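Dondis hands the tool-room chores at Kirer to robots, and I get to tell you about it

I run the people side of things at Dondis, and I've been waiting since April to share this one. We're starting a two-year project with Kirer, the repair and parts company, to automate the putting-away work at its Rivadeneira site. Mugs, pliers, trays, drawers – all the stuff that piles up on a bench by 4 p.m.

Kirer's bench crew handles 882 returns a week, and nearly 551 of them need a tool put back where it lives. The crew told us they'd love to hand that part over and keep the repairs.

So our folks do the chores themselves first, with grippers in their hands, and the robots learn from that. Parveen Samarakoon used to sort parts and now she teaches the sorting. "I thought I'd miss the bench," she told me. "I still get to use my hands all day, and I'm the one who decides what a good job looks like."

Hand-held grippers at work by the brick wall, with the orange piece on the table in all three:
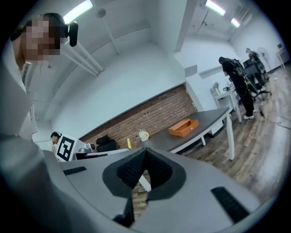
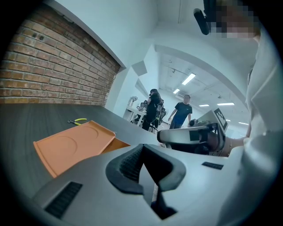
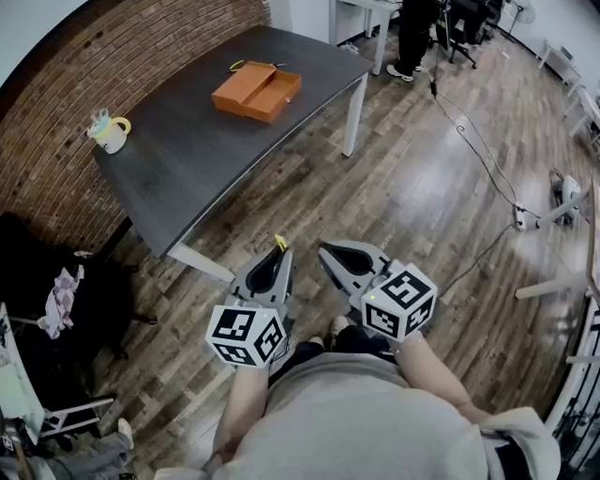

Jobs are the first thing people ask me about, and fair enough! Kirer has put it in writing that no bench job goes away during the project. Two crew members move into teaching roles this spring, with a raise, and anyone else can sign up for the training on paid time. Our software, Clisero, goes in after that.

Press questions can come straight to me at the Dondis front desk.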